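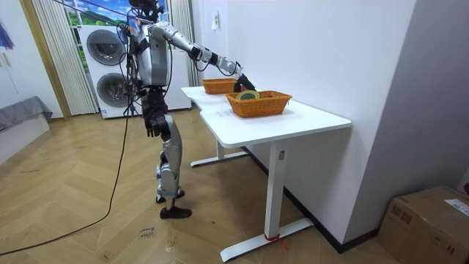 The white desk and the two orange baskets, with a roll of tape in the larger one.

Last updated: 2024-12-29

It has been the practice of this blog to close each year with an entry on household order, and the present entry concerns the desk. Readers who followed the August entry on the hall closet will recall that the desk was left for a later date. It has now been addressed.

The desk is a standing model with a long white top, and it was acquired when the room was first given over to work. For most of its life it served as a place to put things down. Mail, tape, batteries, keys and small items in transit from one room to another were all received there, and few were sent onward. A drawer unit from Ostrowski was considered as a remedy. It would have cost 900 dollars, with a further 35 for delivery, and the total of 935 could not be justified for the storage of tape. The proposal was withdrawn.

Two wicker baskets were adopted in its place. They came from the Durby shop on Porkovari Street, at 19 dollars each, and were chosen for their shape, a rectangular basket being easier to set square on a desk than a round one. The color was a secondary consideration, although orange has proved agreeable against a white surface in the winter months.

The following arrangement is now in effect. The larger basket stands in the middle of the desk and receives anything used during the week. The smaller basket stands farther back, near the wall, and receives anything that belongs in another room. It is to be emptied each evening. Papers are not admitted to either basket and go directly to the folder on the shelf.
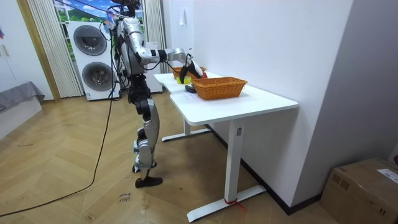 A period of adjustment should be expected under any such arrangement. Small objects have a tendency to come to rest beside a basket instead of inside it, and a second pass over the desktop is therefore advised before the work is considered complete. Remote controls are a particular difficulty in this household. They have been assigned to the larger basket on a provisional basis, and the matter will be reviewed in the spring.

The wicker itself requires little attention. A dry brush is sufficient for dust. A liner was ordered from Zandolex for the larger basket and was returned, as it gathered at the corners and concealed the smaller items beneath it. No replacement is planned.

The herringbone floor, which was mentioned in two letters from readers, is swept along the direction of the blocks and is not waxed. A fuller account of its care will be given in a separate entry, together with the long-delayed notes on the kitchen shelves.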